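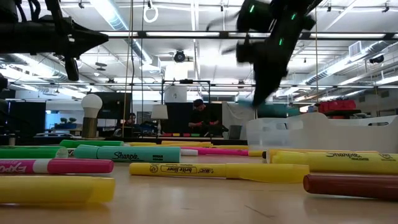

## Sorting and storing markers

Separate dry-erase markers from highlighters before anything goes into a bin. The barrels are similar in size and are easily confused. A highlighter used on a whiteboard leaves a film that a dry eraser will not lift.

**Testing**

1. Draw a 5-inch line on scrap paper, at least 200 gsm so the ink does not bleed through.
2. If the line breaks up, cap the marker, lay it flat overnight and test again.
3. Discard any marker that fails twice. Discard any with a split cap or a frayed tip without testing.

**Position**

Store dry-erase markers horizontally. Stood tip up, the pigment settles away from the tip and the line goes pale. Highlighters tolerate either position. Double-ended pens go flat.

**Containers**

Use a shallow bin for thick barrels and a narrower translucent box for slim pens. Fill to no more than four inches deep. Bins with a handle opening go on the shelf with the opening facing out. Label the short side.

**Marks on the table**

Wipe highlighter off sealed wood with a damp cloth. For dry-erase ink, use isopropyl alcohol on a cotton pad and test a hidden spot first. Do not scrub along existing scratches, where ink collects. Repeat the sort every July.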